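Sizing knitwear after the mill

Ignacio Medina spent most of his working life grading patterns for Varnitari before the mill stopped making its own garments. He now writes the fit tables that Stonditz uses for its knitted workwear, and he agreed to talk about cuffs, a part he considers badly specified across the trade.

"A cuff has two measurements, relaxed and extended," he says. "Most spec sheets give one and don't say which." His own sheets give both, plus the load used to extend the sample. Without the load, he says, the second figure can't be repeated by another lab.

The usual fault is a rib that won't recover. Medina puts this down to yarn count and stitch length more often than fibre. A grey wool cuff and an acrylic one knitted to the same tension can behave alike for the first 5 washes. After that the tables separate, and he keeps the results by dye lot, as dark colours at Varnitari spent longer in the bath and came out slightly narrower.

Style 3381, a plain pullover with a long sleeve, took 3 rounds of sampling. The first had a cuff that sat over the knuckles when the arm was lowered. "That was drafted from a straight arm," he says. "You have to measure over a bent elbow, from the centre back neck, and then check it hanging." The second round fixed the length and lost the width. The order was only 200 pieces, and the client, Benítez, nearly cancelled it in November.

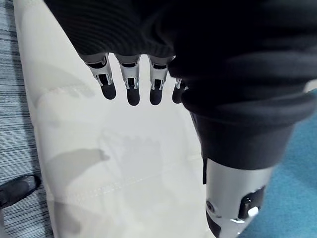
Dark knit sleeve with a ribbed hem, hanging over metal fingers with black tips.

His former colleague Bautista Herrera argued for a separate, linked cuff on the same style. Medina preferred to knit it in one piece — fewer seams, less handling — and still does. "Bautista had a point about repairs. You can replace a linked cuff in a few minutes."

He is less patient with sizing by letter. Bitard, the software he drafts in, will produce a medium from any base size, and he checks each one by hand with a tape. The next table he has to finish is for children's sleeves.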